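Brallgate Bench Cell 22
Tabletop arm cell for kitting and small-parts placement

Product no. 1592
Page revised 29 March 2025

Overview

The Bench Cell 22 is a tabletop arm with a controller, a two-finger gripper and a planning package called Vistwood. It is intended for stations where one person now picks small items from stock and sets them into a kit tray or onto a marked position, several hundred times a shift. The cell takes over the pick and the placement. The operator keeps stock replenishment, mixed or damaged items, and final release of the kit.

The cell is sold for fixed benches only. For cart mounting, see the Soylu series.

Planning a station before installation

Every order includes a Vistwood license. The station is laid out in simulation first: table size, arm base position, target area, boxes and walls. Objects are entered as plain shapes with true outside dimensions. Surface finish and color have no effect on reach or clearance results and can be set to whatever the planner finds easy to tell apart.

The people who work the station should be present for the layout review. At the Fakmont assembly plant, where the first cells went in, the review was run by line lead Songül Gündoğdu with both shifts. The operators moved the target area closer to the arm base and asked for clear bench space on the side where they stand. Both changes were made in the model, before any holes were drilled.

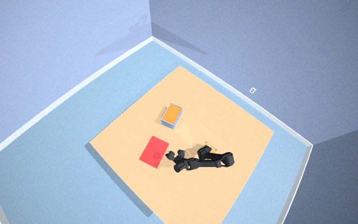
Does the cell replace the person at the station?
The cell is specified for one attending operator, who may look after two cells if they stand within sight of each other. Unattended running is outside the specification.

Changes to the operator's work

Repetitive reaching across the bench is reduced. Standing time is not, unless the station is rebuilt with a seat. Most of the shift is spent on refilling, checking kits and clearing stops. Clearing a stop takes three steps at the panel: acknowledge, remove the item, resume. No programming is required.

Pace is set by the arm. Sites that pay by piece rate should settle the new rate with their staff before start-up, as the old count no longer measures the operator's effort. Hatice Başaran of our installation group can supply the shift-plan worksheet used at earlier sites.

Operator training takes one day. Setter training takes three days and covers layout changes, gripper adjustment and recovery after a collision stop. We recommend that at least one setter per shift be drawn from the people already working the station.

Specifications

Reach from base center: 900 mm
Gripper: two-finger, parallel, replaceable fingertips
Maximum gripper opening: 127 mm
Mounting: bolted through bench top, four points
Stop controls: one on panel, one on cable for the operator's side
Stored layouts: 22
Interface languages: English, Spanish, Turkish, Romanian

Not included

Bench, part trays, guarding, compressed air. Guarding requirements depend on the site risk assessment, which remains the responsibility of the buyer.

Ordering and support

Quotes: Oğuzhan Değirmenci, Sales
Layout files and Vistwood questions: Delia Cârstea, Applications
Spare fingertips are sold in pairs and ship separately from the cell.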